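Towels and table: a gallery

Household textiles section, Dronder workshop notes
Text and pictures: Patricio Pastor

The gallery covers terry cloth and the surface it is handled on. Terry is a woven fabric with a ground of warp and weft and a second set of warp threads left slack, so that they stand up as loops. The loops hold water and give the cloth its bulk. They also make it awkward to fold neatly, as two layers of pile grip one another and do not slide into place the way a flat sheet does.

Folding was done on the long table at Goris. The table has a strongly figured top, and the grain is a useful guide when an edge has to be laid straight. Pale cloth shows up well against the brown.
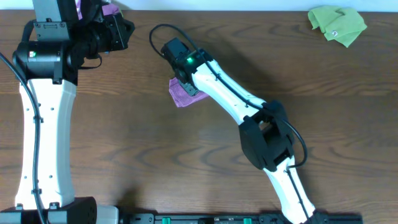 The tabletop, with swirls and elongated knots in the grain. A small piece of the pink cloth shows at the top.
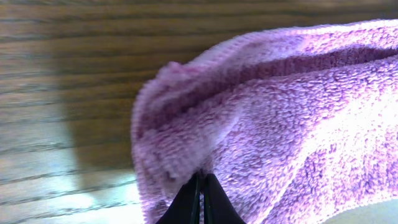

Pink-lavender terry, bunched, with one edge curled into a rounded fold. The creases read as violet.

A towel that has been dropped or pulled from a basket should be opened out fully before the first fold. Find two adjacent corners, hold them apart and let the weight of the cloth take out the twist. Lay the far edge first, then lower the rest towards you. Smooth from the middle outwards with the flat of the hand. Pressing hard achieves little on looped pile and may leave the lower layer rucked where it cannot be seen.

For a shelf 3 folds are normally enough: once across the width, once along the length and once more to suit the depth of the shelf. The rounded edge goes to the front. Hand towels take one fold fewer. Face cloths can be stacked flat.

Colour is harder to judge than it looks. Looped pile reflects light from the tips and loses it between the rows, so a single dyed shade can appear as two or three. Compare towels side by side, with the pile brushed the same way, and use daylight if it is available. A glossy table adds its own reflections, and a sheet of plain white paper under the cloth will deal with most of them.

Snagged loops should be cut level with the pile using small scissors. Pulling a loop draws on its neighbours along the same thread and leaves a bare line. Fabric softener coats the loops and reduces absorbency, and is best left out of every wash.

The next set, from the Lewis store, covers flat-woven tea towels and will be added in February.

212 shares
8 comments

Related galleries
Linen cupboard shelving at Codness
Wood grain in everyday furniture
Folding fitted sheets
Waffle weave and huckaback compared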